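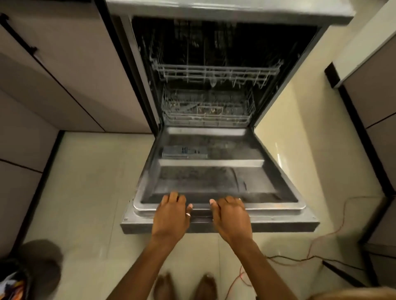

One member asked whether the Okolach kit could manage a dishwasher door with the racks in, or only the plain cabinet doors shown in the Fillumby brochure. The Fonthorpe office replied that the trial covers both.

Item 3. Okolach home robot kit, trial offer
Fillumby offers 9 weeks on loan, with 200 recorded door tasks included. Extra tasks are billed in blocks of 50. Training is extra.

Agreed: accept the loan, dishwasher tasks first. Written quote for training to be requested.

Item 4. Fahmy service contract
Held over to the next meeting.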